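Robótica
Tawhiri aprende a manejar plástico de burbujas con la cámara de muñeca
September 7, 2024

El grupo de manipulación de Gretosthorpe ha terminado la primera ronda de pruebas de Tawhiri, un método de aprendizaje por imitación pensado para materiales de embalaje. Los objetos rígidos llevan años bien resueltos en el laboratorio. Con el plástico de burbujas, las bolsas y el film, en cambio, las políticas entrenadas hasta ahora fallaban casi siempre en el mismo punto: el material tapaba la cámara y el brazo se detenía o cerraba la pinza en el aire.

La causa estaba en los datos. En el conjunto anterior, Jovano, los fotogramas con la vista de muñeca muy obstruida se descartaban en un filtro automático de nitidez. El modelo llegaba a la fase de agarre sin haber visto nunca una imagen parecida a la que tenía delante. Larysa Stasiv, responsable del trabajo, propuso quitar el filtro y repetir el entrenamiento con todo lo grabado.
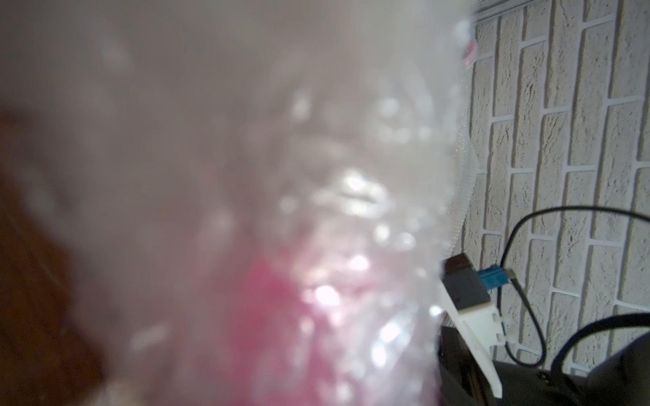

El nuevo conjunto reúne 2,000 demostraciones teleoperadas, 1,000 de ellas con materiales translúcidos. A cada fotograma se le asigna un valor de oclusión, calculado a partir del contraste local, y ese valor entra en la red junto con la imagen. Cuando es alto, la política da más peso a la posición de las articulaciones y a los fotogramas anteriores. Cuando baja, vuelve a apoyarse en lo que ve. No se ha añadido ningún sensor.

En la evaluación se hicieron 44 intentos por tarea. La versión entrenada con Jovano retiró el envoltorio en 2. Tawhiri lo consiguió en la mitad. Los fallos que quedan se concentran en la soltada, cuando el plástico se queda enganchado en uno de los dedos, y en los casos en que hay varias capas superpuestas y la pinza coge solo la exterior.

Stasiv pide prudencia con estas cifras, porque todas las pruebas se hicieron en un mismo puesto y con la misma iluminación. Tampoco se ha medido todavía cuánto aporta por separado el valor de oclusión frente al simple hecho de conservar los fotogramas borrosos. Esa comparación es lo siguiente en la lista.

La segunda ronda se hará en septiembre en el puesto de Plornano, con otro modelo de brazo. Quienes quieran reservar horas de teleoperación deben apuntarse en la hoja compartida del grupo.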